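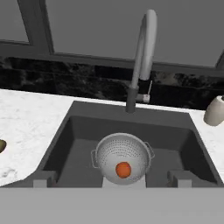
Colander in the sink, render.

Rinse water and the water butt, Tue 31 December

I have now kept a log of kitchen water since August, and the year end seems a reasonable point to write it up. The question was how much rinse water from vegetables could go on the garden instead of down the drain.

The method is dull. A bowl goes under whatever is being rinsed, the bowl is emptied into a bucket marked in litres, and the level is written down before the bucket goes outside. Anything with soap in it is excluded. So is pasta water, on account of the salt.

The best week gave 16 litres and the worst gave none, as we were away. Leafy vegetables dominate. Leeks are the worst offenders and need two changes of water — three if they come from the Sammont market with the soil still on.

Erdal Kahraman suggested soaking first and rinsing afterwards. I tried it for 20 days. Consumption fell by 15 per cent, though I also ate less spinach in that period, so I would not lean on the figure.

The bucket feeds a Sundia water butt, which has a poor tap. The washer perished in the first cold spell and the replacement is a slightly different diameter. It seeps. I have put a saucer under it.

Still to do: fit a proper lid, move the butt off the paving, and repeat the soaking test with the same vegetables in both halves. Alper Taşdemir has offered me a flow meter, which would save the bucket readings if I can find a thread adaptor for it.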